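# しまう場所をきめると、なぜさがしものがへるの？

えんぴつけずりが見つからない。さっきまであった消しゴムがない。そんなとき、ものがなくなったのではなく、「どこにあるか」を頭がおぼえていないだけのことがよくあります。

人の頭は、一度にたくさんのことをおぼえておくのがにがてです。ものが12こあって、おく場所が毎日かわるなら、毎日12この場所をおぼえなおさなければなりません。場所がいつも同じなら、おぼえるのは一回ですみます。

## なかまに分ける

しまう前に、まず「分ける」という仕事があります。これを分類（ぶんるい）といいます。分け方は一つではありません。

- 形で分ける（長いもの、丸いもの）
- 使い道で分ける（書くもの、切るもの、はるもの）
- 使う回数で分ける（毎日使うもの、たまに使うもの）

たとえばボタンなら、色で分けても、大きさで分けても、あなの数で分けてもかまいません。服をなおす人には大きさで分けるほうが便利で、絵にはる人には色で分けるほうが便利です。どう使うかによって、よい分け方はかわります。
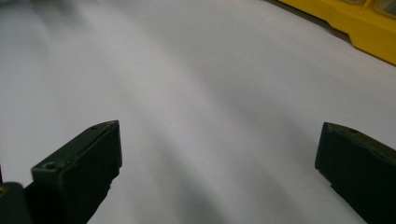
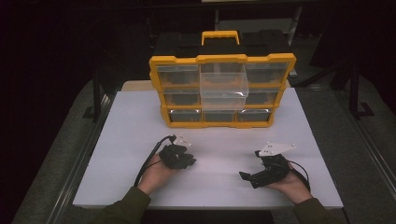 小さなものをしまうときは、仕切りが役に立ちます。大きな箱に全部を入れると、小さくて重いものは、ゆれるたびにすきまを通って下へ動いていきます。クリップが箱のそこにたまるのは、このためです。仕切りがあれば、となりの場所のものとまざりません。

## 図書館のしくみ

同じ考え方は、町の中でも使われています。図書館の本のせなかには、数字を書いたラベルがはってあります。日本の多くの図書館では、この数字は本の内容を表しています。478なら植物の本のなかまで、4は自然科学、47は植物学です。数字を左から読むと、大きななかまから小さななかまへ進んでいきます。住所を県、市、町のじゅんに読むのとにています。

本をちがうたなにもどすと、次の人はなかなか見つけられません。何万さつもある中で一さつだけ場所がちがうと、なくなったのと同じになってしまいます。

## やってみよう

1. つくえの引き出しの中のものを、全部出します。
2. なかまに分けます。なかまは6つまでにします。
3. 空き箱を仕切りにして、なかまごとに入れます。
4. 紙に名前を書いて、箱にはります。

なかまが多すぎると、どこに入れるかまようようになります。どのなかまにも入らないものがのこったら、「そのほか」の箱を一つ作ってください。「そのほか」がいっぱいになったら、もう一度分けなおします。

一週間たったら、もどしにくかった箱がないかたしかめましょう。あれば、場所か分け方をかえてみてください。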